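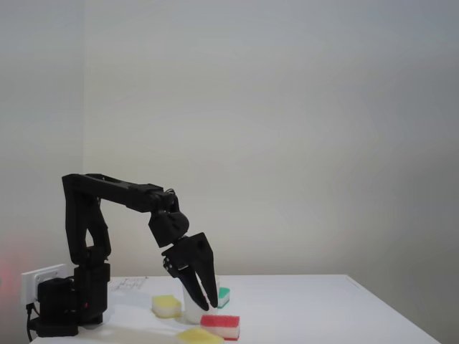 The arm at Rustska, with its gripper over the cup and sponges.

The first thing Lilla Fekete does when she gets in is tip a bag of kitchen sponges out on to a white table. Then she moves one a little to the left, puts the cup back in the middle and sits down to drive the robot.

I had expected the clever part of a robotics workshop to happen on a screen. At Rustska, a small outfit that teaches robot arms to handle everyday things, the clever part happens on the tabletop, and it is wonderful to watch. Nobody here writes out instructions for picking up a cup. Lilla simply picks it up, by way of a hand-held controller, and the computer records everything: what the camera saw, how each joint was bent, when the fingers opened and when they closed. One go from start to finish is called an episode, and a good one lasts 28 seconds. Then she shuffles everything and does it again.

The target for this task is 3000 episodes. By the time I visited, in December, the team was collecting 80 on an ordinary day and had once reached 100, which is still talked about over lunch.

"People think we want perfect ones," says Kornél Antal, who looks after the learning side. "If Lilla did it beautifully every time, from the same spot, the arm would learn one beautiful movement and be lost the moment you nudged the cup."

So they nudge the cup. They nudge the sponges too, pushing them up close so the fingers have to find a way in, or spreading them wide so the arm must pass over one to reach another. Sponges are splendid for this. They come in bright colours, they squash if you grip them badly, and they don't roll off the table. The cup is a different matter. It is white, on a white table, against a white wall, and the camera has to make what it can of a pale edge and a soft shadow. Kornél chose it on purpose.

Some of the best episodes are the ones that nearly go wrong. I watched Lilla come in too low, touch the rim and back off, then lift, turn the wrist and try again from the other side. I assumed she would throw that one away. She kept it! A learner that has only ever seen success has no idea what to do after a slip, so a recovery is worth having. What does get thrown out is dithering. If the person driving stops to think for a few seconds, the arm will learn to stop and think as well, and it will do so with nothing in its head.

Eylül Bilgin spends her afternoons going through the recordings and sorting them. She can tell who was driving without looking at the label. Lilla swoops. Kornél goes straight down like a lift. Eylül herself, she admits, always creeps in from the right. The software that holds all this is called Postimach, and she has added a box to it for notes, so that an odd episode can be found again later. "Sleeve in shot" is a common entry. So is "sun".

I was given a turn, of course. It is harder than it looks. You have no feeling in the fingers, so you judge everything by eye, and my first attempt shoved the cup halfway to the edge of the table. My fourth was better – slow, a bit wobbly, but the fingers closed where I wanted them and I let out a cheer that made Kornél look up from his desk. Eylül tells me it passed. Somewhere in that great heap of examples there are a few seconds of me, teaching a machine to reach for a cup.

The next task is already pencilled in: folding a tea towel. Lilla has brought in one of her own and is practising with the controller after hours. She says the corners are dreadful.

Comments (3)

Judit Tóth
Lovely piece. I did something similar at Benier with building blocks and I can confirm that everyone has a driving style. Mine was described as "nervous".

Kálmán Tóth
Do they train on the thrown-out ones at all? I would have thought the dithering could be trimmed and the rest kept.

M. Kovács
More like this please. My daughter read it twice and has been moving sponges about with the barbecue tongs.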